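Ravdale Tenant Legal Aid – Case Systems Support
Request: Hearing notices missing from case files
Status: Resolved, monitoring through the end of April
Reported by: Housing Intake Unit
Assigned to: Prasanna Kanagaratnam

Summary

The Housing Intake Unit reported that hearing notices in eviction cases were not appearing in Flutent after the overnight import from the court docket service. Attorneys were obtaining hearing times by telephone from the clerk's office. Three cases were affected when the ticket was opened.

Entry 1, 8:40 a.m.
Priority set to high. Intake staff were instructed to check the public docket by hand for every case with an open answer deadline. No hearing has been missed as of this entry.

Entry 2, 10:15 a.m.
The import log shows that the job started on schedule and closed without an error. The log lists 1000 docket entries received and 400 written to case files. The remaining entries were placed in the holding queue, where no alert is configured.

Entry 3, 11:30 a.m.
Tanvir Debnath reviewed the holding queue. The held entries carry the new case number format, which adds a division letter before the year. Flutent compares the full number against the old format and treats the entry as unmatched. Cases filed before the change are not affected.

Entry 4, 1:50 p.m.
A matching rule that accepts both formats was applied to the test copy. The first run attached two notices to the wrong tenant where co-tenants had separate filings at one address. The rule was withdrawn. Matching on address has been turned off and will remain off.

Entry 5, 3:20 p.m.
The corrected rule was applied to the test copy and then to the live system. The holding queue was processed again and is now empty. The Housing Intake Unit compared the three reported cases with the public docket and confirmed that the hearing times agree.

Follow-up

An alert will be sent to the support desk whenever an entry remains in the holding queue for 4 hours. Attorneys should continue to confirm any stay or motion hearing with the clerk – the import does not carry same-day changes.

Related items
Answer deadline shows the wrong day after a court holiday
Cannot attach lease to a Trerkex intake form
Password reset for outside counsel
Son: duplicate reminders sent to clients
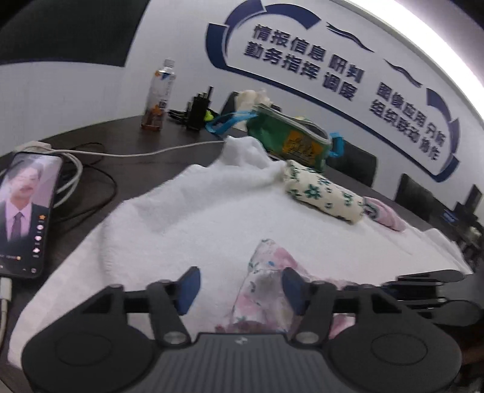

Pink-and-white floral fabric and a white towel on the table.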